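Trastia Voting Desk - meeting and vote recording for school boards

Product code TVD-9
Supplied by Baysal Civic Supplies, Memthorpe

The Trastia Voting Desk records who was present, what was moved and how each member voted. It is made for school boards, local education panels and the smaller public bodies that still take most of their decisions by a show of hands and have to publish the result afterwards.

The standard set has one clerk's console, nine member handsets, a charging tray and a licence for the minutes software. It works without an internet connection. Results stay on the console until the clerk copies them off.

What it does

Each member signs in at the start of the meeting by holding a card against a handset. The console shows the clerk who has signed in and whether there is a quorum. If a member leaves before the end, the clerk marks them out and the time is kept with the record. A member who is marked out can't be counted in a later vote until they are marked back in.

When a motion is put, the clerk types or pastes the wording, picks the mover and the seconder, and opens the vote. Members press For, Against or Abstain. They can change their choice until the clerk closes the vote. The console then shows the totals and, if standing orders allow it, the name beside each vote.

Amendments are kept under the motion they belong to. If an amendment is carried, the wording of the main motion is updated and the earlier wording is kept with it. This was the most common request from boards using our older TVD-4, where each amendment had to be entered as a new motion and tied up by hand in the minutes.

Secret ballots are possible for the election of a chair or vice-chair. In that mode the handsets send the choice without the member's name and the software does not store one. Check that your own rules permit a secret ballot before using it.

Recorded and unrecorded votes

The desk can be set up in either of two ways. Under the first, every vote is recorded by name. Under the second, votes are recorded as totals only, unless a member asks for a recorded vote before the motion is put. The clerk has a separate key for this, and the request itself goes into the minutes with the name of the member who made it.

A casting vote is entered by the chair's handset only. It appears on its own line and is never added to the chair's first vote. If the chair is absent and somebody else takes the meeting, the clerk passes the casting vote to that person's handset from the Roles screen.

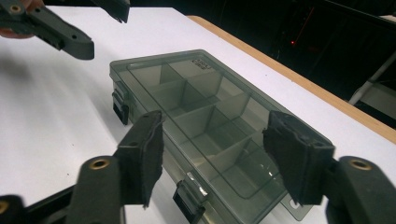
Members who have declared an interest can be set to Not Voting for one item. Their handset is switched off for that item and comes back on with the next. The minutes show the declaration, the item and whether the member left the room, if the clerk has ticked that box.

Minutes and publishing

At the end of the meeting the software writes a draft with attendance, motions, amendments and votes in order. The clerk adds the discussion. Drafts can be saved as a word processor file or as plain text, and the votes can be saved separately as a spreadsheet. The console holds the records of 200 meetings. When it is nearly full it asks for the oldest to be copied off, and it won't delete anything until that has been done.

Draft minutes carry the word DRAFT on every page until the board approves them. The approval is itself a vote, and once it has been taken the word comes off and the file is locked. Corrections made after that are added as a note at the end.

Public display

The console can be joined to a screen or projector so that people in the public seats can follow the wording and the result. The clerk chooses what is shown. Some boards show the wording only and have the chair read out the votes - the display can be set that way for good, or changed item by item.

Specification

Console: desk unit with keyboard, mains powered, battery backup for one full meeting
Handsets: nine supplied, further handsets sold singly
Member cards: one for each handset, replacements available
Range: suitable for ordinary meeting rooms and school halls
Display output: one, cable supplied
Languages: English, Welsh
Guarantee: two years, console and handsets

Handset batteries are sealed and are changed by us. Please don't open the case, as this ends the guarantee.

Prices

Standard set, nine handsets: £995
Standard set without public display output: £900
Annual software licence after the first year: on request
Hire for a single meeting: on request

Prices are without VAT and include delivery. Invoices can be made out to the board or to the authority behind it. If you need a purchase order number on the invoice, send it with the order, as we can't reissue invoices once the month has closed.

These prices hold for orders received by Thu 30 September. A new list comes into force in October.

Setting up and training

Most clerks set the desk up from the printed guide. You will need your standing orders to hand, the list of members and the size of your quorum. Allow an afternoon, and run one practice meeting with at least two handsets before using it in public.

Training for clerks is held at our Trerkevbridge office and takes half a day. It covers amendments, declarations of interest, casting votes and what to do if a handset fails during a vote. In that last case the clerk can enter the member's vote by hand - it is marked in the record as entered by the clerk, and the chair should say so aloud.

Boards changing over from the TVD-4 can keep their member cards. The old handsets won't work with the new console. Past records can be brought across if they were saved from the TVD-4 as spreadsheets, though motions and amendments will come in as separate items and stay that way.

Returns

Sets may be returned unused within 30 days. Hired sets should come back in the case they were sent in, with all cards.

Questions about the desk, or about whether it suits your standing orders, should go to Canan Sezer at the Memthorpe office. Please give the name of the board, the number of voting members and whether co-opted members have a vote.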